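Keeping a Two-Arm Sorting Table Happy: Workshop Tips

Filed under: Bench and Shop

I've had a pair of small black arms bolted to a butcher-block table for a good while now, and I love the thing. It sorts desk clutter into bins. Is that the best use of anybody's evening? Probably not, but I've learned more about cable routing and wood care from this one table than from every other project in the shop put together. A few readers wrote in after the May page asking how I look after it, so I've gathered up my notes. They're in the order I thought of them.

Start with the wood

Butcher block moves. Mine swells a little in the sticky months and shrinks again when the heat comes on, and the arms are mounted to the aluminum rails along the sides, so when the top moves, everything on it shifts compared to where the arms think it is. Oil the top lightly, both faces, and let it sit overnight before you put anything back. Skip wax! It makes small parts slide away from the fingers, and you'll spend an hour blaming the grip settings (I did).

Wipe crumbs and grit off with a barely damp cloth. Don't spray cleaner toward the arms. Spray the cloth.

Check the rail bolts with the same wrench every time. I use the short one that came with the Trorkon mounting kit, mostly because you can't put too much muscle behind it. Snug, then a small nudge more. If a bolt turns easily, back it out and look at the threads before you tighten it again.

Cables, cables, cables

If an arm starts acting strangely, look at the cables before you look at anything else. A cable that's a little short pulls on the wrist when the arm reaches across, and the arm fights it, and you get a wobble that looks for all the world like a bad motor.

Here's how I check. Power down, move the arm by hand to the farthest corner it ever needs to reach, and feel the bundle at every joint. It should be loose enough to pinch into a small loop. Now fold the arm all the way back and make sure that same loop doesn't get caught in the elbow. Hook-and-loop straps beat zip ties by a mile for this, as you'll be redoing it.

Use a different color for anything that leaves the table. My left arm has a yellow cable running off the back and I can find it from across the room, which is lovely when you're on your knees with a flashlight. On carpet, I mark lanes on the floor with black tape and try to remember them when I'm pushing the chair around. 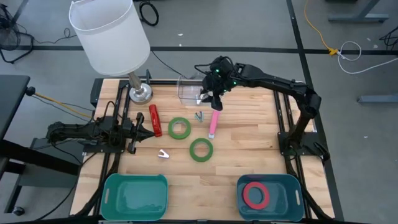
Pick a practice set and stick with it

After any repair I run the same odds and ends through before I trust the arms with anything new. You want a mix: something tall that can tip over, something flat and round, and something small and annoying. Rolls of tape are wonderful for this. They lie flat, they're cheap, and the fingers have to come down squarely to get hold of one. Metal clips are the hard part of the test. A marker standing on end will tell you right away if an arm is coming in too fast, as it goes over at the slightest bump.

I do 8 passes with each arm alone, then let them work together. If both behave alone and misbehave together, look at your timing before you go near the hardware.

Bins: choose ones with rounded corners and keep them at the near edge, where you can empty them without leaning under an arm. A bit of grippy shelf liner underneath stops them creeping.

Lighting

Big improvement for very little money. I fought glare for weeks with a bare bulb, then put a regular table lamp with a white shade on the far corner and the shiny stuff got much easier to deal with. Keep the lamp in one place. If you move it to dust, put a pencil mark around the base first.

Fingers and pads

The long narrow fingers are great for small parts, but they go out of line if they get pressed into the table. Close them slowly on a strip of paper and tug. The paper should drag evenly from tip to base. If it slips out at the tip, loosen the finger screws, close the gripper on a flat steel rule, and tighten again while it's holding.

Clean the tips with rubbing alcohol on a cotton swab. Tape leaves more gum behind than you'd believe.

Swapping a wrist motor

I've done this once, and it was easier than I feared. My replacement came from Basden and took 3 evenings, one of which went entirely to looking for a dropped screw in the carpet. Put a towel down first. Take a picture of every plug before you pull it, and write the joint number on the new motor with a paint pen. Re-zero that joint before you put the covers back on, then run the practice set at the slowest speed you have.

Keep a log

Mine is a spiral notebook hung on a nail. Date, what I touched, what changed. I'm up to run 556, and flipping back I can see that the left wrist started drifting at run 179, long before I noticed anything. Now I look at that page whenever I'm tempted to skip the bolt check.

Still to come: a dust cover that fits over both arms without snagging, and whether the Celtima grease is any better on the shoulder joints than what I've been using.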